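Undirero, the Gallery

Welcome to the picture page for Undirero, the little robot arm Rakiya Oyewole and I have been putting together at the Clukstead shared workshop. I keep promising people a proper write-up and I keep going back to the bench instead, so for now you get a gallery and a bit of chatter (the longer posts are in the build log, 113 entries and counting!).

Quick background if you're new. The arm is a secondhand Jitard kit that I stripped down and rewired, and the fingers are our own, version six or so. We wanted it to pick up things that are light and fiddly, which blocks and bottle caps are not. Elaheh Jafarzadeh suggested butterflies one evening and I laughed, and then I went home and ordered a bag of them.

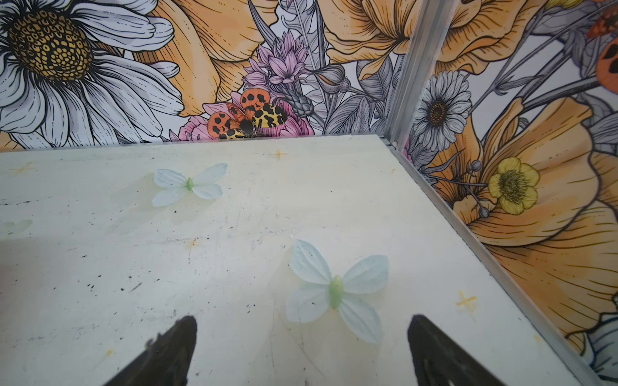 Butterfly practice, the view from the wrist camera. The big one is just past the fingers, green body on the diagonal.

I love this angle. You get the pale wings, the scuffed old tabletop with its yellowish crosses, and then all those daisies and poppy-type flowers behind. There's a printed moth on the back panel too, orange and yellow with black spots, and it's my favorite thing in the whole setup. Farzad Ghorbani wants one for his kitchen.

The green body is what we aim for. Wings are so thin that I don't trust a grip on them, and Rakiya worked out a slow close that she likes much better than my first try – mine was basically a snap. We've logged 283 pickup attempts so far and 66 of those were under the old code, so don't judge us by the early numbers.

Still to do: softer pads for the fingertips, a tidier cable run down the forearm, and a second bag of butterflies in darker colors. Mitra Karimi has offered to cut the pads for us in November. If you have a favorite material for that sort of thing, leave me a note on the Clukstead board – I read all of them, even the long ones.

Page last updated October 14, 2019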